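Juli 2023

Wer eine gemeinschaftlich genutzte Küche einrichtet, steht früh vor der Geschirrfrage. Entweder man kauft einen einheitlichen Satz, stapelbar, weiß, überall nachzubekommen, oder man nimmt, was die Leute mitbringen. In den meisten Häusern, die ich kenne, fällt die Entscheidung für den Satz. Ich halte das für einen Fehler und möchte begründen, warum.

Das Argument für den einheitlichen Satz ist der Schrank. Gleiche Teller ergeben einen geraden Stapel, und ein gerader Stapel braucht wenig Platz. Das stimmt. Im Vestergaard, wo ich elf Jahre lang die Küche im Erdgeschoss mitbenutzt habe, standen 80 weiße Teller in zwei Fächern. Benutzt wurden an einem normalen Tag höchstens 20. Der Rest stand hinten und wurde vor Festen abgespült, weil er staubig war.

Bezahlt wird die Ordnung am Tisch. Wenn alle Teller gleich aussehen, ist keiner meiner. Er bleibt stehen, und wer später kommt, räumt ihn entweder weg oder schiebt ihn zur Seite. Bei farbigem Geschirr habe ich das seltener erlebt. Ein orangefarbener Teller mit welligem Rand auf einer weißen Tischplatte fällt auf, und man weiß nach zwei Wochen, wer ihn gewöhnlich nimmt. Dasselbe gilt für die Schüssel, die dazugehört, und sogar für Löffel und Gabel, wenn sie darin liegen bleiben.
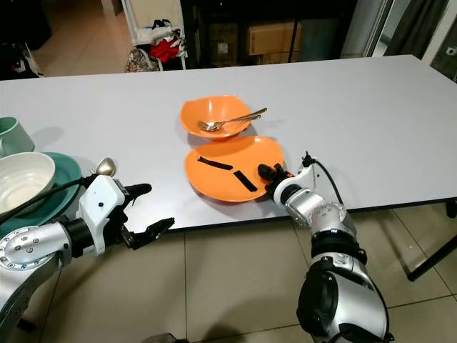

Ülle Mets hat mir auf eine frühere Fassung dieses Textes geschrieben, sie sehe es genau umgekehrt: Farbiges Geschirr führe zu Besitzansprüchen, und in einer gemeinsamen Küche solle niemand beleidigt sein, weil ein anderer aus der falschen Schüssel gegessen hat. Außerdem gehe von den bunten Sachen immer zuerst das Lieblingsstück kaputt, und dann gebe es Streit um einen Ersatz, den kein Laden mehr führt.

Den zweiten Einwand nehme ich ernst. Einzelstücke lassen sich schlecht nachkaufen. Im Karnside haben sie deshalb eine Regel, die ich vernünftig finde: Was zerbricht, wird durch irgendetwas Brauchbares in ähnlicher Größe ersetzt, die Farbe ist egal. Nach 5 Jahren passt dort fast nichts mehr zusammen, und die Küche funktioniert. Der erste Einwand überzeugt mich weniger. Streit um Schüsseln gibt es, aber er ist kurz. Streit um den Abwasch zieht sich durch den ganzen Winter. Im Januar vor zwei Jahren hing im Vestergaard ein Zettel an der Spüle, auf den neun Leute etwas geschrieben hatten, und es ging dabei ausschließlich um weiße Teller.

Man muss auch nicht alles bunt haben. Am besten gefällt mir eine Mischung, bei der ein paar neutrale Stücke dabei sind. Eine weiße Schüssel auf einem blaugrünen Teller sieht ordentlich aus, obwohl beides nicht als Paar gekauft sein muss. Ein blassgrüner Becher dahinter stört nicht. Auch ein goldfarbener Löffel macht keine Mühe, er muss nur gespült werden wie jeder andere. 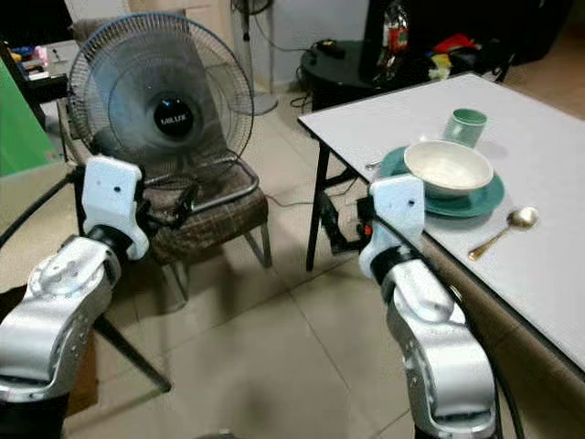
Schwieriger ist die Frage, wie viel man überhaupt hinstellt. Meine Erfahrung ist, dass jedes zusätzliche Teil den Abwasch verzögert, solange noch ein sauberes im Schrank steht. Für eine Küche mit acht Personen würde ich zehn Teller und zehn Schüsseln rechnen, dazu Besteck für zwölf. Wenn Besuch kommt, leiht man sich etwas aus dem Nachbarhaus. Jitendra Tiwari hält das für zu knapp und würde bei den Bechern großzügiger sein. Da hat er wohl recht, Becher wandern in die Zimmer und kommen spät zurück.

Den Schrank sollte man danach einrichten und nicht vorher. Zwei offene Bretter reichen für diese Menge, auch wenn die Stapel schief werden. Schüsseln nach unten, Teller darüber, Becher dorthin, wo auch der Kessel steht.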